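Student Projects: Garment Handling Group, March Update

The garment handling group at the Sirnance robotics club has moved from building grippers to recording with them. Nahom Shiferaw and Telma Sosa are running the sessions, and Ginevra Pellegrini is writing the replay software. The task is fixed for the term: take one piece of clothing out of a bin, lay it on the table, fold it, put it back. The target is 200 recorded runs before the Brirnatance student meet. The count stands at 74. 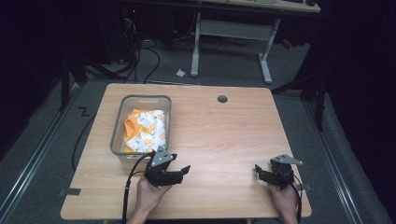 A run starts with the grippers open and the garment inside the bin. The operator calls the start, works at a normal pace, and calls the end with the grippers open again. Runs over 15 seconds are kept but go in a separate folder, as Ginevra's segmenting script was tuned on short ones. Dropped garments are also kept. Restarting in the middle of a run is not allowed, and anyone who does it should delete the file and log the number.

Calibration took up most of the last two meetings. The old procedure used a printed target, and the readings drifted whenever the paper curled. Demetrius Delacroix replaced it with an open-and-close check at the start of each batch: full open, full closed, full open, with nothing between the fingers.

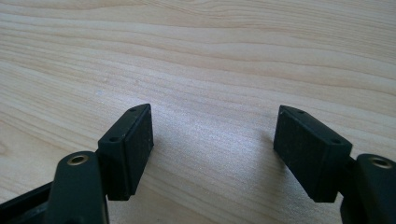
The finger design is now at its fourth revision. Revision three had a single fastening point per fingertip, and the tips rotated under side load when pulling on heavy cloth. The current fingertip block has two recesses in its upper face, one near the tip and one toward the rear, and the linkage arm behind it has a metal ring set around the hole at its rounded top. Left and right blocks are printed from mirrored files. Please check the suffix before sending a job to the Plimix printer, which has already produced one set of two lefts.

Wear on the gripping faces is the open question. Gerardo Bortolotti wants the faces inspected and wiped before each batch, with results entered in the shared sheet under the gripper number. Thin knits are the hardest case so far. A single layer tends to slide out when the fingers close at an angle, and operators have been compensating by grabbing more cloth than the fold needs. Grab at the hem where possible and note it if you could not.

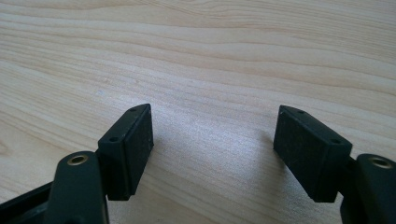
Next sessions

Recording continues in the Colombo room after classes. New operators need one practice batch with Telma before their runs count. Bring a garment of your own if you can, adult sizes only; we are short of long sleeves. Storage on the lab drive is at 175 gigabytes, so copy finished batches to the archive the same evening and leave the originals in place until Ginevra has confirmed the checksums.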